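Student Projects > Robotics Clubs > Hand-Held Grippers

Fingers meet fine, but how should we record folding jeans?

Reading time: 2 minutes

Print this page | E-mail this page

Posted by Killian Vasseur, Apr 8, 2023

Our school club in Plimell is recording demonstrations with a hand-held gripper for a cloth folding project. The task is one pair of jeans on a bed, waistband to be picked up and laid over the legs. We have 10 recordings so far and the teacher says half are too blurry to use. I am putting up one still from a slow part and one from a fast part.
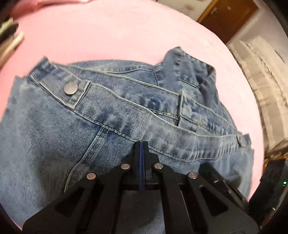
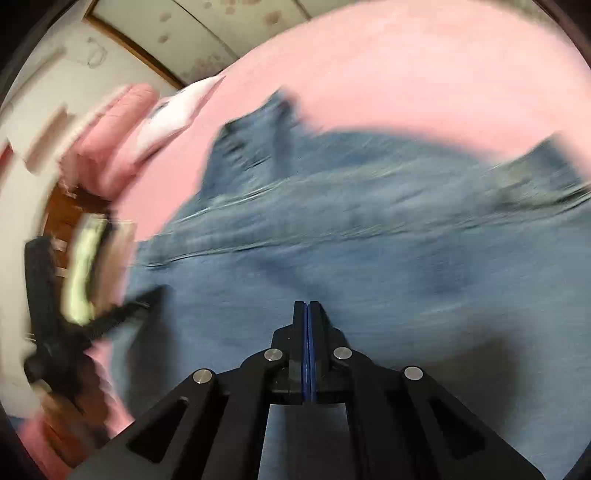

Gripper closed over the denim: fingers at the waistband seam in the first still, and a fast swing in the second.

Should we slow down the whole recording, or only the part near the cloth? Also, does it matter that the jeans start out crumpled? We have to hand in the set in September and would like over 600 recordings by then, so time per recording matters to us.

Ngozi Igwe

Slow down for the whole thing. I helped with a towel project at the Prurnville club and we lost a lot of work to this. The gripper itself will look sharp in every picture because it moves with the camera, so don't judge by that. Look at the seams on the cloth. If they have turned into streaks, the program can't learn much about where the waistband is.

Turn on all the room lights too. With more light the camera can use a shorter exposure. If your camera lets you set the exposure by hand, try that before you change anything else, and record 2 tests at the same speed to compare.

Crumpled is fine. You want different starting shapes, or it will only ever learn one. Shake the jeans out and drop them again between recordings, and turn them a different way on the bed. Keep a note of which way the waistband pointed – we didn't, and had to go back through all of ours to sort them.

Eoin Hanrahan

just buy a better camera

Dymphna Costello

I mostly agree with Ngozi, but you don't need to crawl through the whole recording. Move at a steady speed on the way in and slow down when you get close to the waistband. The worst blur in ours came from turning the wrist quickly, more than from moving the arm. Have the same person do a few in a row and then swap.

One more thing to check is when you close the fingers. Start with them open, come down on either side of a fold, then close. If they are already shut when they reach the cloth, they will only push it. Thick seams are hard to get hold of, so try a single layer next to the seam.

Throw out the bad recordings the same day, while you still remember which ones they were.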